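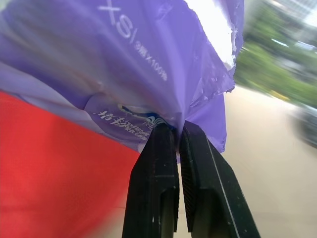 Pinça no plástico roxo, vista da câmera do punho

Tópico: Vale a pena coletar demonstração com saco plástico?

planier_rj escreveu:
Abro o tópico porque o pessoal do projeto Jadis aqui do laboratório está convencido de que sim e eu não estou. Já temos 3885 episódios gravados por teleoperação, e a proposta agora é gastar mais 20 horas só com embalagem mole. O filme amassa de um jeito diferente a cada pegada, o texto impresso entorta, a ponta dos dedos some na dobra. O que exatamente a rede vai aprender disso? Na minha opinião, vai decorar a cor do saco.

mcordeiro escreveu:
Vai decorar a cor se você só tiver um saco, né. Põe mais variedade.

planier_rj escreveu:
"Põe mais variedade" é a resposta para tudo neste fórum desde outubro. Variedade custa hora de operador.

Tainá_bot escreveu:
Discordo de você, planier. Plástico fino é justamente onde a demonstração humana ajuda, já que ninguém aqui tem um simulador decente para isso. Eu tentei com o do Inskip e o saco se comportava como papelão molhado. Só uma pergunta: essa imagem de punho entra no treino na resolução cheia? Nela o fundo é um borrão só, e o que presta está na ponta dos dedos e nas letras.

planier_rj escreveu:
Entra reduzida. E aí some metade do que presta, inclusive as ranhuras dos dedos. Já reclamei.

rgalvao escreveu:
Se reduz, recorta antes. Problema resolvido, próximo.

planier_rj escreveu:
Não resolve. Recortando você perde o contexto de onde o objeto está e depende da câmera de cima, que tem os problemas dela. Segue uma da mesma coleta, para ninguém dizer que estou inventando: 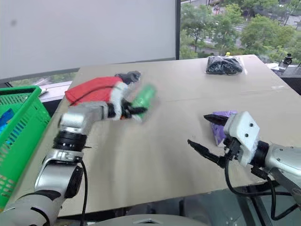 O meu incômodo é com a anotação. O operador grava, escreve "pegar o objeto e colocar no lugar" e passa para o próximo. Qual objeto? Com garrafa verde, gorro de Natal e embalagem roxa na mesma mesa, uma frase dessas serve para qualquer coisa. Conferi uma amostra de 37 episódios e em 18 a instrução era genérica a esse ponto. Quase metade. Depois treinam, dá um número bonito na validação e todo mundo comemora.

mcordeiro escreveu:
Isso é problema de anotação, não tem nada a ver com o saco plástico. Você misturou dois assuntos.

planier_rj escreveu:
Misturei porque o dinheiro é o mesmo. Prefiro pagar gente para reescrever instrução do que para gravar mais plástico.

Tainá_bot escreveu:
Nisso eu concordo. Mas cuidado com reescrever depois, olhando só o vídeo. Com a garrafa borrada daquele jeito, a pessoa que anota vai chutar. O Terence Hartley, que cuidava da coleta na Drimmont, fazia o operador falar em voz alta durante a gravação e transcrevia. Dava trabalho, mas a frase saía específica.

rgalvao escreveu:
Fala em voz alta atrapalha a teleoperação. Testamos e os movimentos ficaram mais lentos. Eu não faria.

Tainá_bot escreveu:
Quanto mais lentos?

rgalvao escreveu:
Não medi, foi impressão do pessoal.

planier_rj escreveu:
Então não testaram.

rgalvao escreveu:
Ok, justo. Se eu repetir com cronômetro, posto aqui.

mcordeiro escreveu:
Voltando ao saco: treina um modelo sem os episódios de embalagem mole e outro com, mesma quantidade total, e compara no robô. No robô mesmo, validação offline não me diz nada.

planier_rj escreveu:
Essa eu topo. Vou pedir tempo de máquina. Continuo achando que a diferença vai ser zero, fica registrado.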